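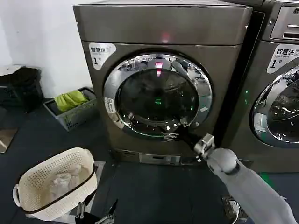
Iestyn Howells respondió:
Yo no lavaría un nórdico de plumas en casa si el tambor es de siete kilos. El problema no es el peso, es el volumen. Entra a presión, el agua no llega al centro y luego tienes las plumas hechas bolas durante una semana. A la lavandería, programa de 30 grados, y la secadora grande a temperatura baja.

marta_lum
Gracias. Sigo con la duda del primer mensaje: el mío es de 150 de ancho, relleno de plumón, y la etiqueta dice que se puede lavar a 40. No dice nada de secadora, ni a favor ni en contra. Lo compré en una tienda de Lumside que ya cerró, así que no tengo a quién preguntar.

peralta
Si la etiqueta no lleva el cuadrado con el círculo tachado, puedes usar secadora. Mira bien en la costura lateral, a veces hay una segunda etiqueta.

tecla_suelta
Difiero de Iestyn. Llevo años lavando el mío en casa, una máquina de ocho kilos, y nunca he tenido bolas. Lo que hago es:
Detergente líquido, la mitad de lo normal.
Nada de suavizante.
Dos aclarados extra.
Centrifugado a 800.
Después lo tiendo en horizontal sobre dos cuerdas y lo sacudo cada par de horas. En verano queda seco en un día y medio.

Iestyn Howells
En verano y donde tú vives. En Gresia tiendo una sábana por la mañana y por la noche sigue húmeda. Con un nórdico en esas condiciones sale olor a perro mojado, y ese olor ya no se va sin volver a lavarlo.

tecla_suelta
Por eso lo lavo en agosto y no en noviembre.

marta_lum
Estamos en octubre y el gato ha vomitado encima, no puedo esperar a agosto.

peralta
Entonces lavandería. Antes de meterlo, frota la mancha con agua fría y un poco de jabón neutro. Con agua caliente la proteína se fija y te queda el cerco amarillo.

rodri_537
¿Cuánto os cobran por ahí? En la de la calle Ellis, la que está junto al estanco, la lavadora grande ha subido otra vez. Entre lavar y secar se me fueron 14 euros con un edredón y dos mantas. En la tintorería me pedían 28 solo por el edredón, pero te lo dan doblado y en bolsa.

peralta
En mi barrio son nueve lavar y luego la secadora va por tramos. El nórdico necesita al menos tres tramos a temperatura baja. La gente pone uno a máxima, lo saca caliente, cree que está seco y lo guarda. Lo caliente parece seco. Hay que dejarlo enfriar cinco minutos y tocar las esquinas, que es donde se queda la humedad.

vuelta_y_media
Lo de las pelotas de tenis, ¿funciona o es leyenda? Yo he metido dos y el único efecto que noté fue el ruido.

Iestyn Howells
Funciona con plumas. Con fibra no hace falta. Mete tres o cuatro, limpias, y a poder ser dentro de un calcetín, que algunas destiñen. Las de lana hacen lo mismo con menos ruido.

tecla_suelta
Las de lana son un gasto tonto. Parar la secadora a mitad, sacar el nórdico, deshacer los grumos con las manos y volver a meterlo del revés hace más que cualquier pelota.

Iestyn Howells
Se pueden hacer las dos cosas.

rodri_537
Yo tengo uno de la marca Jerkberg, de fibra, 280 gramos por metro cuadrado, y ese sí lo lavo en casa sin problema. Lo digo porque aquí se mezcla todo. Con fibra el secado es otra historia — en un rato está. El de plumas es el delicado.

vuelta_y_media
Otra pregunta. ¿Cada cuánto los laváis? Mi madre lo hacía una vez al año y yo igual, pero mi compañera de piso dice que cada tres meses.

peralta
Con funda, una vez al año o incluso cada dos. Cada lavado le quita algo de grasa natural a la pluma y abriga menos. Lo que hay que lavar a menudo es la funda.

tecla_suelta
En esto sí estoy de acuerdo con peralta. Y ventilarlo en la ventana un rato por las mañanas, si no hay niebla.

marta_lum
Ya está hecho. Al final fui a la lavandería a las nueve de la noche, que no había cola. Froté la mancha con agua fría, programa de 30 grados, aclarado extra y cuatro tramos de secadora a baja con tres pelotas de tenis. A mitad lo saqué y le di la vuelta. La mancha se ha ido. En una esquina quedaban grumos y los he ido deshaciendo a mano en casa.
Total: 17 euros con el detergente. Lo tengo extendido sobre la cama de invitados hasta mañana, por si acaso.

Iestyn Howells
Déjalo dos días, y no lo metas todavía en bolsa de vacío. La pluma se aplasta y le cuesta recuperarse.

tecla_suelta
Yo lo guardo al vacío todos los veranos y está perfecto.

Iestyn Howells
Pues el mío salió plano y tardó un mes en volver a coger cuerpo. Bolsa de tela y al altillo.

vuelta_y_media
¿Y alguien ha lavado almohadas de plumas? Tengo dos y no sé si meterlas juntas.

peralta
Juntas, para que no se descompense el tambor. El resto, igual que el nórdico.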